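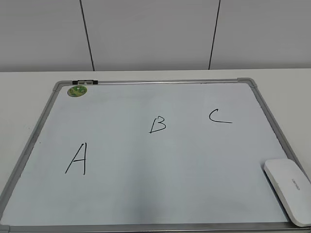
Board flat on the table, A, B and C in marker, eraser at lower right.

Sunday, September

Wiping task, continued. The question for this month is whether the Lilla arm can do a chore a person does without looking: clear writing off a board and put the eraser back. Ivan Hnatiuk wants an answer before we quote anything to Assunção for their shop-floor status boards.

Layout is three letters on a rising diagonal, A low on the left, C high on the right, wide gaps between. The gaps matter. With text packed together a single blind sweep scores well and tells us nothing about whether the planner found the strokes. C has a long tail to the right. Left it in, a tail is a fair test of coverage.

Running total is 138 attempts. Scoring as before: a letter counts as cleared if no stroke is legible from standing height, haze ignored. Haze never goes away on this surface and I am not going to chase it.

Notes so far:

Pickup. The eraser is white on a white board, glossy on top, and segmentation loses it when reflections shift. It also lies partly over the rail, so it sits tilted and the grasp pose from the flat trials is wrong. Two fixes to try – grasp from the end on the board, or push it fully onto the surface first.

Pressure. Set point at 10 N. Below that the Prestex force loop hunts and leaves strips in the uprights of the A. Above it the board creeps on the table. Need rubber feet or a stop at the back rail.

Magnet and clip at top left. Not to be moved. Real boards have things on them. The keep-out zone is in the Zirkari config, but it was drawn for the old board and is too generous, check before the next batch.

Letter order. Planner wants nearest first from the eraser. Fine for now.

A person does this in a few seconds. Our last full cycle with pickup was 612 seconds, most of it replanning after lost grasps. Wiping itself is close to usable. Fetching and returning the eraser is where the time goes, and I would not quote on it yet.

To do: matte tape on the eraser, redo keep-out, ask Ivan if a fixed holder is allowed.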